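[tableware-talk] Re: Setting a table in a room that is also the bedroom
From: Sabina Lukáč
To: tableware-talk list
Date: 19 Sep 2020

Dear Yae, dear all,

Thank you for the long message. I read it two times before answering, because I live in the same kind of room and I had the same questions when I moved in. I will answer under your text, I hope it is easy to follow.

Yae Hirano wrote:

> I have now one room for everything, sleeping and cooking and guests. My table
> is small and it stands in the middle. I want to invite people for dinner in
> October, but when I put bowls and plates and the pot, there is no place for
> hands. Do you buy smaller plates? Do you put the food on another table?
> Also I am ashamed of my suitcases, which stay along the wall because there
> is no closet. Should I hide them behind a cloth?
>
> And the last question: is a tablecloth stupid on a small table? My sister
> says it only slides.

About the size of plates. I would not buy smaller ones. I tried this with a set from Garkemen, and everybody had to take food three times and the serving spoon was always traveling over somebody's glass. Now I use shallow plates of normal size and I put fewer other things between them. A shallow plate with a little raised rim can take rice with sauce, so you do not need a separate bowl for every guest. If you serve soup, bring the bowls later, when the first plates are gone.

I keep all bowls on one side of the table until we need them. Masanobu Imai wrote on this list last winter that bowls should go to the side where the host sits, and he was right. You fill them without standing up and without asking people to lean back. Please do not stack them too high. I broke a Talard bowl like this and I still have not found the same blue.

About the food on another table: yes, please do this. The best thing I bought for this room was a small side table, cheap and white. The kettle lives there, and the jar, and the boxes with lids for what is left after dinner. I put a tray there too for the serving utensils, so they do not lie on the cloth when they are dirty. The height should be near the height of your chair seat or a little more. If it is too low you will spill when you pour from the kettle. Check also where the socket is before you decide the side. My first side table was on the wrong side and the cable went across the place where people walk.

About the tablecloth. Your sister is right that it slides, but only if it is too light or too short. Shakuntala Katiyar recommended to me a thin rubber mat under the cloth, the kind sold for drawers. I cut it 2 centimeters smaller than the table on each side and it cannot be seen. I wash the cloth at 60 degrees, and for this reason I advise you not to take dark colors. A small check pattern in a light color is very good, it hides the little spots between washings. I had a plain white one from Zoretti, and it was beautiful for one evening.

About the suitcases. I was ashamed too in the first year. I had a long curtain in front of them and it looked like somebody was standing behind it. Then Ivone Guimarães visited me and said that every person who comes to your room knows you must keep your things somewhere. Since then they stand openly, but in order: the suitcases one on the other, the shoe boxes in one stack, the laundry basket under the dresser. The guests look at the table if the table is nice.

One more thing you did not ask, but it helped me. Do one test before the dinner, with empty plates. Sit down on every chair, also the bad one. This is my order:

1. Put the mat and the cloth, and pull out the folds with your hands.

2. Move the kettle, the jar and the food boxes to the side table, so that the big table is only for eating.

3. Put the plates first and the bowls together on one side. My room at this stage, with the suitcases and all the rest behind:
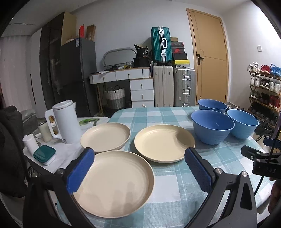
4. Add glasses and forks, and only then decide if there is place for a pot in the middle. In my room there is place for a pot or for a bread basket, but never for both.

5. Leave it for 20 minutes and do something else. When you come back you will see what is disturbing you.

For four people I think your table will be enough, if nobody needs a very wide chair. If you are more, put the soup away from the menu and make something which is eaten with one plate only.

A question from me to the others: does someone know if Andreadis still makes the ribbed bowls in the deep size? I wrote to the shop and got no answer. I need two and I would take them second-hand also, but without cracks please.

Yae, write us how the dinner was.

With kind greetings,
Sabina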